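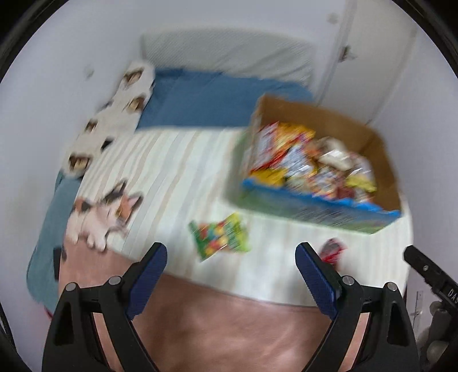
### 3.2 Why people trip over January and February

The most exciting result of the June sessions was how uneven the errors were. We had expected people working out weekdays in their heads to slip a little more as the target year moved further back. What we found was a sharp bump at the start of the year, and then almost nothing. Of the 90 dates in the Dvorak set, the ones that gave real trouble were nearly all in January or February of a leap year. The plot by month is Figure 3 in the appendix, and the bump is hard to miss.

The cause is easy to trace. Our method, like most anchor-day methods, asks the learner to find one fixed weekday for the year and count from there. From March on, the same anchor dates serve every year. In January and February, the learner has to stop and ask whether the year is a leap year, and shift by one day if it is. Firouzeh Naseri suspected early on that learners knew this rule perfectly well but applied it too late, after the counting was done. The written work from the Hunville group bears her out beautifully – the correction is often there, scribbled at the end and added in the wrong direction. 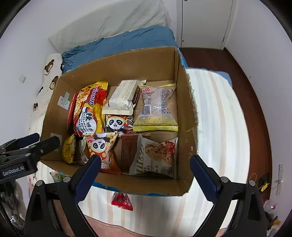
A second finding came from the paired years. The years 1944 and 2000 have exactly the same calendar: they are 56 years apart, or two full 28-year cycles, and both are leap years. We put 18 dates from each into the test without telling anyone they matched. Learners did clearly better on 2000, even though the answers were identical. Several told Nhyira Darko that they had to "remember" 2000 was a leap year, because a century year must divide evenly by 400, and that this made them slow down and settle the question first. With 1944 they rushed ahead.

We find this very encouraging. It suggests that the order of the steps matters more than the amount of arithmetic, and order is something we can teach. In the Simow version of the worksheet, the leap-year check now comes before the anchor day, in a box of its own. The Pernusus version keeps the old order for comparison, and Section 3.3 sets the two side by side.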